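August, notebook 11, cont.

Buffer prep for the Cavus soil extracts. Silvana's batch from this morning read high again - pH meter fine, checked twice against fresh standards. Suspect the DI tap. Switched to the Raston carboy, made 1,600 mL, labeled, top shelf of cold room. Please dont use it for glassware rinse.

Sample 126 leaked in transit, bag inside bag, no use. Stelios to ask Butov for a replacement core. All others logged.

Plate layout for the phosphate run: standards in first column, blanks in last, extracts in between, duplicates side by side. Golnar wants the blanks split across the plate, will try that next time.

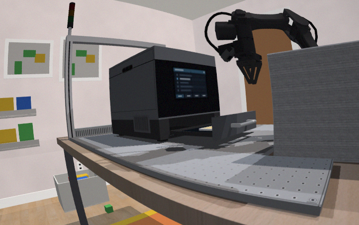
Benchtop unit on the breadboard, drawer out, plate or sample carrier in tray.

Filtered the rest after lunch. Clay ones crawl through the 0.45, roughly 11 min each. Spin them first?? Igor says the Baxter people let theirs settle overnight and just take the top.

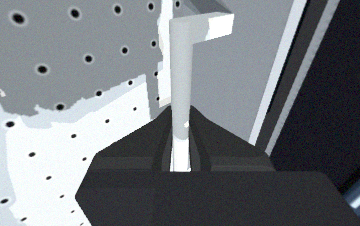

L-shaped rod, held upright, short arm at top.

Extract 247 went cloudy after filtering. Kept it, fridge door, marked with a star. Elīna to look befor we toss it.

To order: filters, pH 7 standard, more of the small lids (not the blue ones).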